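Sourdough, sixteen months in

July 20, 2021

I have been meaning to write this one for ages, and then this morning the loaf came out with an ear on it like a shark fin and I thought, okay, now. Today!

If you've been reading for a while you know I started baking bread last spring like half the planet did. My first starter died. My second starter smelled like nail polish and I kept it going for weeks out of pure stubbornness. The third one came from Mariama Laryea, who lives two streets over and has kept hers alive since before her kids were born, and she handed it to me in an old jam jar with masking tape on the lid that said FEED ME. That one is still going. It's on my counter right now, doing its slow bubbly thing, and I love it more than is reasonable.

So, what I'm doing these days. I mix 100 grams of starter with 300 grams of water, stir until it looks like thin milk, and then add the flour. I was using plain bread flour from the supermarket until Mariama got me onto the stuff from the mill in Welley, and wow. It drinks up more water than you'd expect and the dough feels silky by the second fold. I put in a little rye too, maybe a heaping spoonful, for flavor. Salt goes in half an hour later with wet fingers, pinching it through until I can't feel the grains anymore.

Then the folds. I used to set a timer and do them every thirty minutes exactly, and I'd get so anxious if I missed one. Now I do four over the course of a morning, more or less whenever I walk past the bowl. The bread can't tell the difference! I've done it between phone calls, I've done it with one sock on, I once did it with a toddler on my hip (my nephew, who wanted to poke it, and did).

The part that took me longest to learn was when to stop. All the recipes say to let it double, and in a round bowl I could never tell what double looked like. I'd either give up early and get a tight little brick with one giant hole under the crust, or I'd wait too long and it would pour out of the bowl like pancake batter. What fixed it was a straight-sided container. I put a rubber band at the level of the dough when I start, and I stop when it's a bit over halfway to double. In my kitchen, in July, that comes up fast. In winter I can go out to lunch and come home and it's barely moved.

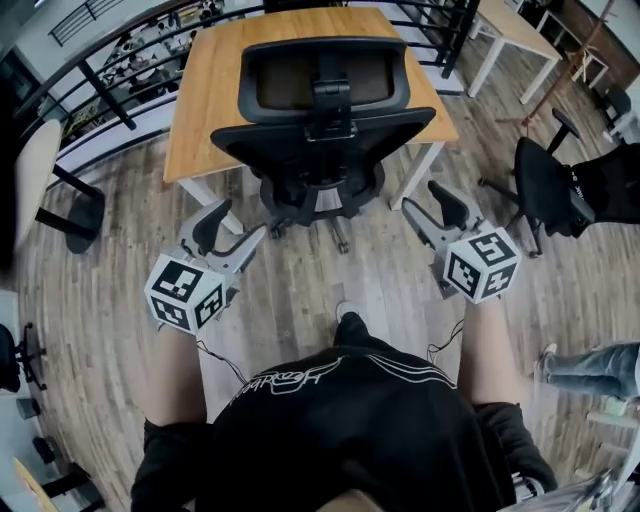

How warm should the dough be while it rises? I like mine in the mid-seventies, and if the kitchen is hotter than that I use cooler water and start checking an hour early.

Shaping next. I'm still not great at shaping. Paora Ormsby, who taught the one-evening class I took at the community kitchen on Pollock Street, shapes a loaf in about four seconds and it sits there like a little drum. Mine takes a minute and I always end up with a seam that wanders. What helped was using less flour on the counter - almost none - so the dough grabs a little and tightens when you drag it toward you. I had been flouring like I was expecting snow.

After that it goes in the fridge overnight, covered. I've left it as long as two days when life got busy, and the two-day one was the best-tasting bread I've made. Very sour, very dark crust, so good with cold butter and tomatoes.

I bake in a heavy pot with the lid on for the first 20 minutes and off for the rest. Score it right out of the fridge while it's cold and firm, with one long cut a little off center, holding the blade nearly flat. This morning's ear came from that, I'm sure of it. I'd been cutting straight down all this time.

And please let it cool! I know. I know. I cut into one hot last month with friends standing around the kitchen and it was gummy all the way through, and we ate the whole thing anyway, and it was wonderful, but it would have been better in an hour.

Next up I want to try a seeded loaf, with sunflower and flax soaked overnight, and in September I'm going to have a go at Mariama's walnut one when the new nuts come in. She says the crumb turns a little purple. I can't wait to see it.

If anybody local wants some starter, leave me a comment and bring a jar. I throw out a spoonful every day and it pains me every time.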